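The Vorby Seminar

Annelies Mayrhofer was late with the keys again so we stood in the stairwell, the five of us, arguing about promises.

Obed started it. Obed always. He'd promised his uncle, on the man's last good afternoon, that he'd keep the house at Udo. Not sell. Not rent. Keep. And now the roof had gone and the quote was 2,794 dollars just for the scaffold and he wanted to know, did a promise to a dead man weigh anything.

"Nothing," said Sølve Lundgren. She had her thermos and her bad knee and was sitting on the third step. "Who's wronged? Point to him."

"He's wronged," said Obed. "My uncle."

"Where?"

Nobody laughed. Kwadwo looked at his shoes.

Then Annelies, keys, apologies, the heater. The room smelled of chalk and oranges. She'd put us down for Kant that night but she could hear it was no use, she just wiped the board and wrote OBED'S HOUSE across the top and sat on the desk.

"Right," she said. "Somebody defend the uncle."

Edem did. Edem Wumbei, who'd said maybe two things since September. He stood up to do it, which none of us ever did. Said his family had a word, back home, for a man who kept accounts with the living only. Wouldn't tell us the word. Said it was not a nice one. Said that you make a promise inside something, a family, a street, and the something doesn't die when the one fellow does. You're still standing in it. You're colour-blind if you can't see that.

"That's not an argument," said Sølve.

"No," said Edem. "It's what arguments are for."

Annelies wrote that down. I saw her do it, on the back of her hand, in biro.

It went on like that. Two hours. Sølve said fine, a practice, a community, lovely, but whose? The Udo street was half empty. His cousins were in Calgary, or else up north on the rigs. If the thing you're standing in has packed up and left then you're a man in a paddock, aren't you, honouring the rules of a game with no teams. Obed went quite white. She saw it and stopped and poured him tea into the lid of the thermos, and he drank it, and that was the only apology anyone got.

Kwadwo said what about a smaller promise. What if it was a dog. Nobody took that up.

I had the bus to catch. I remember thinking I ought to say something, I'd payed for the term same as the rest, and I had it nearly ready, something about how the uncle had asked in order to be told yes, that the yes was the whole gift and had been given, recieved, finished. It seemed good. I had my hand half up.

But Obed was putting his coat on.

"I'll do the roof," he said.

"So I lost," said Sølve.

"No, you were right, I think. I'm doing the roof."

He rinsed the lid in the little sink and gave it back to her. Annelies turned the heater off. Down the stairs in the dark, all of us, hands on the rail, Edem last, humming. 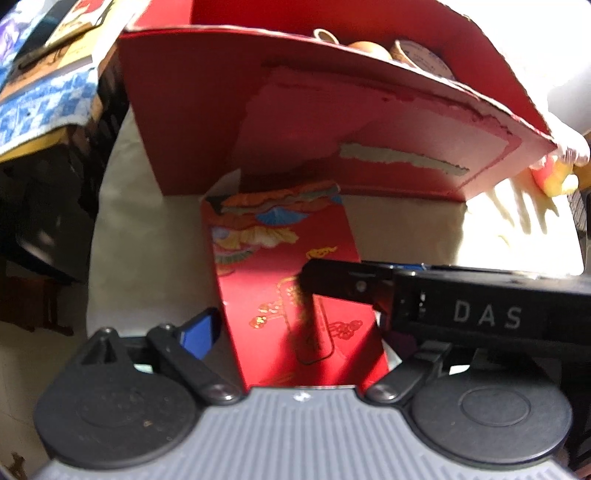
Black finger, DAS in white letters.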